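Wine glass rack on a marble top – is it OK to store glasses on their sides?

Posted in Kitchen & Dining by Dudham

I bought a secondhand tabletop rack that holds the glasses lying down. It is gold-colored wire with a lot of curls, and there is a wooden piece at one end. It lives on a black marble surface against a white wall. The glasses are the colored kind, one pink, one green, one yellow and one light blue, and I keep them out all the time now that the cabinet is full. 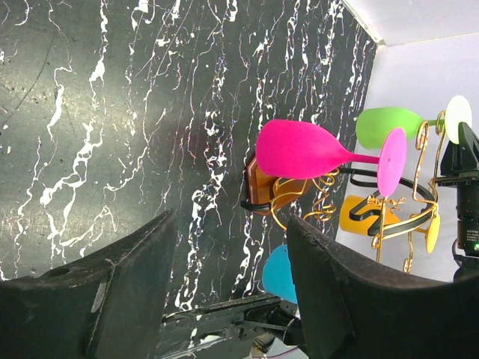

Do glasses stored on their sides collect more dust than glasses stored upside down? I would guess they collect less than glasses standing upright, but I have had these out since October and I rinse them every time before I use them.

My other worry is the marble. The wire is thin and I don't want scratches. I also don't know if the rack should be washed or only wiped.

3 replies

Erraji
Upside down keeps the inside cleanest, and on the side comes second. Dust settles on the lower wall of the bowl, so a glass that gets used every week only needs a quick rinse. One that sits for months needs soap.

For the marble, put felt pads under whatever parts of the rack touch the stone. I paid 94 cents for a sheet at the hardware store and cut it up with kitchen scissors. Clean the contact points with rubbing alcohol first and let them dry or the pads will slide off. Check them every few months – grit gets stuck in felt, and then the felt is what scratches.

Don't soak the rack. Water gets in where wire meets wood and the finish lifts. I use a damp cloth on mine, then a dry one, and an old soft toothbrush for the spirals.
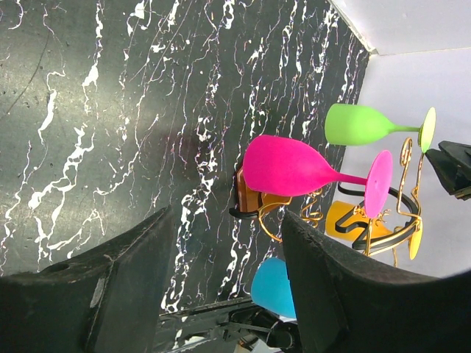 Pink and green glasses in the rack, with the wooden piece at the left.

Caltoton
I just have mine on a tray. Works fine.

Grumov
Agree with the felt, but I would worry more about spills than scratches. Wine and lemon juice both etch marble, and a dull spot doesn't wipe off. If a glass goes back in the rack with a bit left in the bottom, it will run out the rim and onto the stone. Rinse them and dry them all the way before they go back.

If you already have a dull spot, leave it alone until you know how the top was finished. I started with 200 grit on a honed piece, which was too rough, and had to go over the whole area again with 400 to get it even. It took me 6 evenings and I can still find the place. On a polished top I would pay someone.

Load the glasses from both ends toward the middle if the rack is light. Mine tips when only one side is full.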